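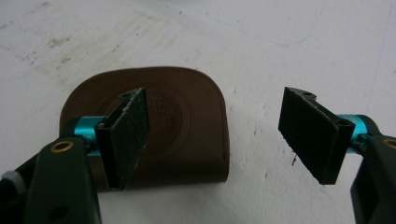

The leather pouch and the padded fingers of the hand-held gripper, on the worktop at Mikport.

I went to the Zuccaro open day in Mikport expecting to be sold something, and for the first half hour I was. There was a talk, a film with loud music, and a slide saying the warehouse at Cleltside would be "transformed". Then we were let through to the back room, where the work is done, and I learned more there in ten minutes than I had from the talk.

The back room has plain white worktops. At each one a person stands with a gripper in hand, a tool with two padded fingers that close when you squeeze. They pick things up with it and put them down again. A camera on the tool records each go, and the recordings are used to teach a robot arm to do the same. The system is called Indance. The staff told us that a simple object needs more than 200 goes before the arm is any use with it.

The object on the day I visited was a small brown leather pouch with a round mark pressed into the front. You or I would pick it up without looking. Doing it with the gripper is harder. Visitors were allowed a try, and I dropped it twice. A flat thing on a flat table gives you very little to get hold of. If you come in too high the pads slide over the top, and if you come in too low they scrape along the table. The woman at my worktop had been doing it since July and made it look easy, though she said her wrist ached by Friday.

My view is that this room should have been the whole open day. Firms that sell robots like to show the finished arm working by itself behind glass. We were shown that too, at the end, and people clapped. It gives the wrong idea of where the skill comes from. Every move that arm makes began with somebody standing at a table, getting it right and sometimes getting it wrong. Those people should be named in the brochure and paid as skilled workers. When I asked about pay I was told it was in line with packing work. I think that is too low.

There is a practical side as well. Cleltside employs 80 people, and many of them are worried. A film about transformation will not help them. If they could stand at the worktop and use the gripper, they would see what the machine can do at present and what it can't. The arm we watched took far longer over the pouch than any packer would. It will get faster, and the staff at Cleltside ought to hear that plainly too, from the firm, before the arms arrive.

I am not against the machines. Some of the lifting at Cleltside has ruined people's backs and I would be glad to see it go. But Zuccaro is asking a town to trust it, and it has its best argument in a back room that most visitors reached with ten minutes left before the coach. Next time they should start there and leave the film for anyone who wants to stay on.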